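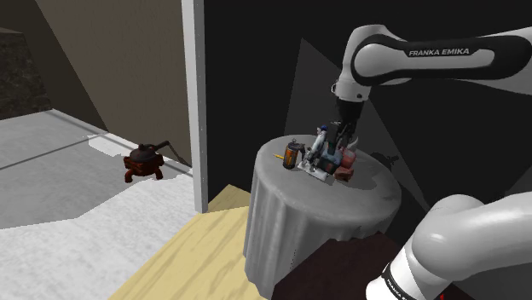 Pivon log box, 19-inch rack version

I've been selling the Pivon for a while now and it's still the bit of kit I get the most emails about, so I've rewritten this page to cover what people ask me.

It's a box that sits in your rack, collects the logs from your firewall, switches and servers, and flags up the odd stuff (failed logins at three in the morning, a printer suddenly chatting to another country, that sort of thing). I run one in my own office and I look at it every morning with my tea.

What's in the carton

The Pivon itself, rails, 2 power leads, a serial cable and a printed quick start sheet. You'll need your own network cables.

Setting it up

Plug it in, give it an address, then point your devices at it. Most of my customers are going by lunchtime! The fiddly part is older Wumeck switches, which want their clocks set by hand first or the times come out all over the place. Getsemaní Beltrán wrote a lovely set of notes on this and I'll send them to anyone who asks.

Will it work with Skumenero?

Yes, from the October firmware onwards. If yours is older, update before you add the Skumenero connector (I did it the other way round and had to start again).

Price

£1,352 plus VAT, with the first year of rule updates included. After that it's £544 a year. You can let the updates lapse and the box carries on collecting, but I wouldn't, the rules go stale quickly.

Delivery and returns

I post these out myself, usually the next working day. If it isn't right for you, send it back within a month, wiped please, and I'll refund you. Meinir Pugh looks after returns, so put her name on the parcel.

Prices checked August 18, 2022.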